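La veta de la madera

Tiempo de lectura: 2 minutos

La veta es el dibujo que dejan las fibras de un tronco cuando lo cortamos, y confieso que llevo media vida mirándola en mesas ajenas (mala costumbre en las cenas). 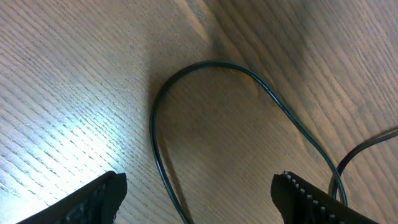 Sheena Ritchie insiste en que habría que distinguir siempre entre veta y grano, que en el taller se confunden a diario: el grano sería la dirección de las fibras y la veta, el dibujo que vemos. Tiene bastante razón, aunque en español mezclamos las dos palabras y yo la primera, así que ¡perdón de antemano!

Origen

Cada año el árbol suele formar una capa nueva bajo la corteza. La madera de primavera crece deprisa y sale más clara en muchas especies; la de verano es más densa y oscura. De ese contraste vienen los anillos, y de los anillos, buena parte del dibujo. En los trópicos, donde las estaciones se notan menos, los anillos pueden ser borrosos o faltar del todo.

Cortes

Según cómo entre la sierra, un mismo tronco da tablas que parecen primas lejanas. El corte tangencial saca esas llamas y arcos en forma de catedral que a mí me chiflan. El radial deja líneas rectas y paralelas, y además la tabla se mueve menos con la humedad. En el roble, el radial enseña también los radios medulares, unas manchas brillantes que llamamos espejuelos.

En el muestrario de Kitance, que visité un martes por la tarde, hay 423 tablillas y salí de allí mareada y feliz.

Trabajo y acabado

Cepillar a contrapelo levanta astillas, lo sé por experiencia y por una repisa que sigue en mi pasillo. En maderas de poro abierto, como el fresno, el aceite realza el relieve; el barniz grueso lo va tapando.

Comentarios

Flora Dunbar: ¿Y el rizado del arce? Yo esperaba un apartado entero, que da para mucho.

Cairns: Lo del cepillo me pasó con un nogal precioso. Todavía me duele.

Contacto · © Trevovora · Volver arriba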